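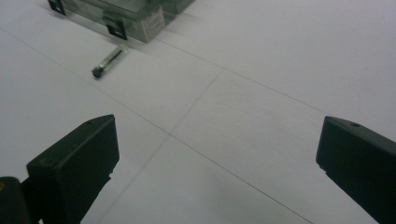 Hardware > Grippers and Hand Tools

Ticket 164: Hand-held gripper loses bolts when the fingers close

Print this page | E-mail this page
Shares: 13 | Comments: 5
Last updated: Wed 10 July

Opened by: Sabina Ondrejka
Assigned to: Ferdinand Rainer
Site: Desent shared workshop
Unit: Tridine hand-held gripper, member build
Status: Closed, with one item carried over

Fault as reported

The member reports that the gripper does not hold small bolts securely. The fingers open to their full width and close without noise. When the bolt is lifted from the white work surface, it turns between the fingers and falls, usually head first. Larger parts are held as expected. The fault was first noticed in April, after the finger pads had been removed for cleaning and put back.

The member asks whether the pads should be replaced or whether the fault lies in the trigger linkage.

First response (F. Rainer)

The member was asked to leave the linkage alone until the pads had been checked. Adjusting both at once would make the cause difficult to establish. The following information was requested:

- whether the pad screws had been tightened with the fingers open or closed
- whether the fault appears with the bolt lying across the fingers, along them, or both
- the version of the Prurine recording software in use, if recordings are being kept

The member replied that the screws had been tightened with the fingers open. The bolt falls in either position, though more often when it lies at a slant. Recordings are kept, but the software version was not known.

Inspection at the workshop

The unit was examined by Ferdinand Rainer and Zdeňka Kollár, with the member present. A socket-cap bolt was used as the test piece and the clear compartment box was kept on the same surface. With the fingers closed on a strip of paper, the paper was gripped at the far end of the pads and could be drawn out freely at the near end. The pads were therefore not parallel.
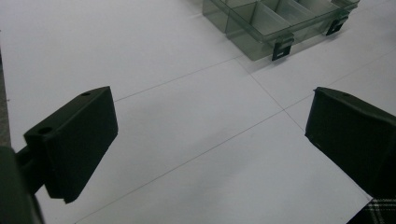 The linkage was then checked for play and none was found. The pad screws were slackened, the fingers were closed on a flat steel rule, and the screws were tightened again in that position. The paper strip was afterwards held along the whole length of both pads.

A run of 50 lifts was carried out with the same bolt. It was dropped in 13 of them. Ms Kollár noted that most of the drops came early in the run, while the member was still squeezing the trigger very quickly. A second run of 50, at a slower squeeze, gave five drops.

Comment from O. Jurčo, bench supervisor

Members are reminded that the panels of the white surface do not all sit at quite the same height. A pad which touches a seam on the way in may be pushed out of line. Test lifts should be made in the middle of a panel.

Comment from B. Murín

The Kuruc replacement pads held in the workshop stores have a softer face and fit the same screw holes. They are available on request. They wear more quickly than the original set and are not recommended for threaded parts.

Resolution

Original pads retained. Pads realigned with the fingers closed. The member has been advised to repeat the paper test whenever the pads have been off.

Carried over

Software version to be confirmed by the member and added to this ticket. The build notes for the unit still instruct members to tighten the pad screws with the fingers open; Ms Kollár will correct the wording.

Print this page | E-mail this page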